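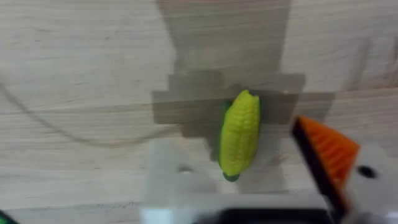
The Paiva bench station is meant for the small handling jobs that make up so much of a day in a kitting room, the picking up and setting down that wears on a person's wrists long before lunch. We like to start people off with toys, and a little corn cob set on strips of brown packing tape is as good a first lesson as any, with a grooved orange pad on one finger and nothing in reach that anybody will cry over if it gets dropped. Your own parts can come later, when folks are comfortable standing next to the thing.

Products > Bench Stations > Paiva
4 min read

What you get is 2 arms, the grippers, a spare set of finger pads and 9 hours of training at your own bench, which we spread over as many visits as you like (most shops ask for three, and we're happy to come back for a fourth if the coffee's good). It works on an ordinary table. Setex handles the service calls, and the people who pick up the phone have all run a station themselves.

Now, about the jobs, because that is always the first question and it ought to be. At Satstead the same crew is still there, but their day looks different. They used to pack 76 kits a shift by hand and now it's 91, and a good part of the shift goes to setting up the bench, checking what comes off it and deciding which items the arms should leave alone. Some of them love that and some of them miss the old rhythm, and we'd say so to anybody thinking of ordering. Larger pieces take more patience to teach, and it helps to have someone on the crew who enjoys fussing with them.
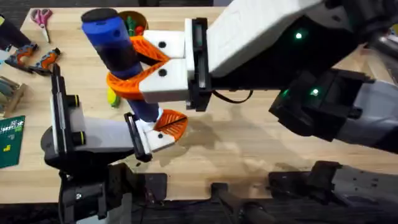
Plirnstead wrote to us in May that the setup time was longer than they had planned for, and that they wished the packers had been brought in before the order was placed, "not the week it showed up." We've moved the first bench visit ahead of the quote ever since, and there's no charge for it.

Overview Grippers Training Service Contact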